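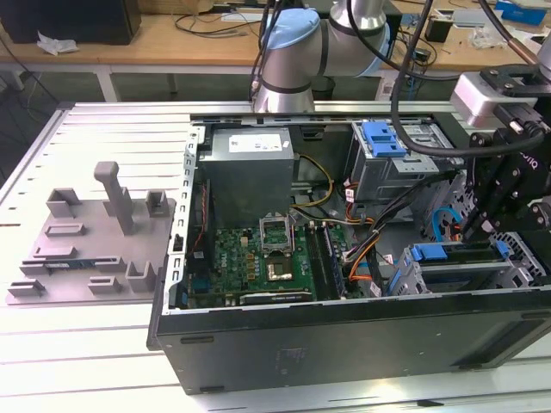
Flumano Records Acquires Dillow Jazz Archive, Announces Series of Reissues

Flumano Records announced today that it has acquired the complete recorded archive of Dillow, the independent jazz label that closed its offices after nearly four decades of continuous operation. The purchase includes 829 master tapes, the label's session logs and correspondence, and the publishing rights to 469 original compositions.

The first releases drawn from the archive will appear in September under the series title The Dillow Sessions. They will be issued on vinyl and compact disc and through all major streaming services.

Dillow was known for small-group recordings made with few overdubs and very little editing. Most of its sessions took place at night, after the musicians had finished their club engagements, and many were completed in a single sitting. The label pressed its records in small quantities, and a large part of the catalog has been out of print for years. Of the 829 tapes, 522 hold music that was commercially released during the label's lifetime. The remainder consists of alternate takes, rehearsals, radio broadcasts and full sessions that were never issued.

"Dillow recorded musicians at work in their own cities, playing the music they played every night," Flumano Records said in a statement. "We intend to bring that music back with the original running order, the original artwork and the full list of players on every title. Where the written record is incomplete, we will say so in the notes."

The opening group of releases includes four albums. Three are reissues of titles last available on long-playing record. The fourth, Late Set at the Baldursdóttir Room, presents a quintet performance that has not been heard since the evening it was taped. The Baldursdóttir Room was a regular location for Dillow's live recordings, and the archive holds 37 reels made there. Further volumes from the same venue are planned for the following year.

Transfer and restoration work has been assigned to Drurkon, an audio preservation studio with long experience in magnetic tape. Each reel will be inspected, cleaned and transferred at high resolution before any mastering begins. Noise reduction will be kept to a minimum, and no artificial reverberation or stereo effect will be added to mono recordings. The original tapes will then be placed in climate-controlled storage.

Under the terms of the agreement, Flumano Records will honor all existing artist contracts and will review past royalty statements for every title in the catalog. Performers who appeared on Dillow recordings, and the families or estates of those who have died, are asked to contact the label's artist relations office so that payment and credit information can be brought up to date. Financial terms of the acquisition were not disclosed.

Track listings, cover art and advance audio for the first four albums will be supplied to reviewers and radio programmers on request. Requests for film, television and advertising use should be sent to the Flumano licensing department.

About Flumano Records

Flumano Records is an independent company devoted to jazz, blues and related music. It issues new recordings and historical collections and administers the publishing catalogs of composers in both fields.

Media contact: Press Office, Flumano Records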